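Kekus releases Tarna upright utensil box and revised table-side storage guidance

August 17, 2020

FOR IMMEDIATE RELEASE

Kekus, a supplier of household storage products, today released the Tarna upright utensil box, an open-topped cardboard holder for spoons, chopsticks and other long-handled items kept on the kitchen or dining table. The box is sold flat, in packs of 40, and is assembled by hand without glue or tape.

Tarna replaces the Delen divided tray, which Kekus stopped manufacturing in March. The Delen tray stored utensils horizontally in fixed channels. Measured across its base, it took up more of the table than most households were prepared to give it, and the channels did not accept chopsticks longer than the moulded length. The new box has one undivided compartment and no lid.

The change to vertical storage follows a household survey carried out by Kekus over the past year. The company received 2392 responses. Of these, 1335 reported that everyday utensils were left out on the table between meals, and 246 reported using a carton or jar already in the house as a holder. Respondents who used a carton generally preferred it to a drawer for items in use at every meal. The most frequent complaint was tipping, followed by staining at the base.

Both complaints were addressed in the final design. The base panel is folded double, which lowers the centre of gravity of the loaded box and adds a second layer of board between the utensils and the tabletop. The side panels are uncoated. Kekus tested a waxed finish and rejected it on the grounds that it prevented the board from being placed in ordinary paper recycling in several council areas.

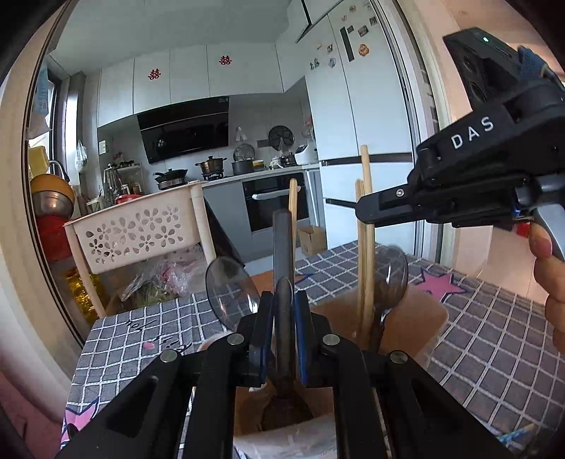

Loading affects stability more than any other variable. Kekus recommends that heavier items be placed upright near the centre of the box, with lighter plastic spoons and wooden chopsticks arranged beside them. Chopsticks should be kept in pairs. Handles may lean against the wall of the box, provided they do not all lean the same way. A box loaded entirely on one side will tip when the last few items are taken from the other.

Utensils must be dry before they go in. The board tolerates brief contact with a damp handle but will soften if water collects in the base. Households that wash by hand should drain utensils in a rack or basket and transfer them to the box afterwards. A box that has softened should be recycled and replaced, as drying does not restore the stiffness of the folds.

The box may be used on a bare table or over a tablecloth. On cloth, the surface should be pulled flat first, as a crease under one edge reduces the contact area. The box should not be placed on or next to a cooktop, or on top of a rice cooker, oven or other heated appliance. It is not intended for knives or for any item with an exposed point or blade.

Tarna is supplied in natural tan board with no printing on the outside faces. Fold lines are scored on the inside. Assembly instructions are printed on the wrapper and are also available as a single-page download.

The board is cut and scored by Lazăr, the converter that produced the outer packaging for the Delen range. Lazăr will also supply spare base inserts, which can be laid over the folded panel where the box is in use every day. The inserts are sold separately and are not required for normal use.

Customers who own a Delen tray may continue to use it. Existing stock of replacement channels will be sold until exhausted and no further production is planned. Delen channels are not compatible with the Tarna box.

The table-side storage guidance has been revised to cover both products and supersedes the edition issued with the Delen tray. Sections on drying, loading and placement have been rewritten. The section on drawer storage is unchanged.

Tarna is available from today through Kekus stockists and by direct order. Trade customers should quote the product name when requesting samples. Sample packs contain two flat boxes and one base insert.

Media and trade enquiries: Kekus Product Information

ENDS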